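Moving the allotment waiting list in Kiltport from paper to a shared online list took us from January to April. A few people have asked how it went, so a short thread.

When I took over the list there were 257 names on it. It lived in two ring binders and a biscuit tin of index cards. Some cards had a phone number and no name.

First job was writing to everyone to ask if they still wanted a plot. We gave them until the end of the month. 72 said no thanks or had moved away. A fair few didn't answer, so they got a second letter.

Idalina Macedo did the second round of letters with me. She also rang people who only had a landline listed. Most of them were pleased to be asked, and one had forgotten she'd ever applied.

The old rule was strict order of joining. That sounds fair, but plots on the Mindisden side flood every winter and people kept turning them down. Each refusal held the whole list up for weeks.

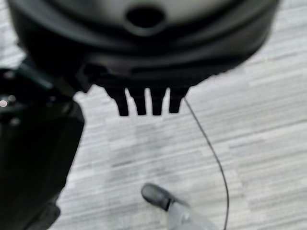
So we changed it – you can now say which site you want and you keep your place if the other one comes up. The members voted on it at the spring meeting. It passed, with a long argument over half plots first.

Half plots are the other change. 22 full plots were given up last year and most were too big for a beginner. We split the ones near the tap. New people get a half and can ask for the rest after two seasons.

Hugo Millet was against splitting and still is. His point is that you can't rotate potatoes properly on a half. He's right about the potatoes. I'd still take a dug half over a full one under brambles.

Costs: stamps, envelopes and a new padlock for the Mindisden gate. Rent stays as it was. The key deposit goes up to £5 because the old one didn't cover getting a key cut.

Everyone on the list should have had a letter with their number on it. If you haven't, message me with the name you applied under and the street you lived on then. A lot of the cards have old addresses.

Next offers go out once the paths are cut. If you get one you have a fortnight to come and look. Bring boots if it's Mindisden.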